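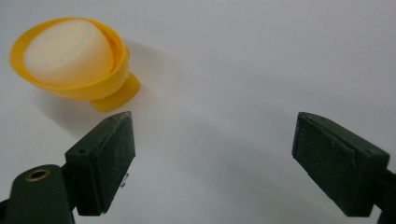 Egg in a yellow egg cup.

Search this guide Go

Section 2: Setting up your Brendeo egg timer

I've owned two of these now, so I've made most of the mistakes already!

1. Slide the battery cover off and pop in 2 AAA batteries, flat ends to the springs. (Mine went in backwards the first time and I nearly took it back to the shop.)

2. Hold MODE until the clock flashes. Set the hour with the left button, minutes with the right.

3. Press MODE again and pick your egg size. I leave it on large.

4. Choose soft, medium or hard. Soft on my stove comes out a bit runny, so I bump it up a notch -- yours may differ.

5. Stick it on the fridge or rangehood and press START once the water's boiling.

NOTE: The colour of the light tells you the mode. Green is timer, orange is clock. If it's stuck on orange, hold both buttons and start again from step 2.

CAUTION: Don't put the timer in the pot! The older Uvik model was made for that, this one isn't. Keep it well clear of steam too, and wipe it with a damp cloth only.

16 comments 1777 shares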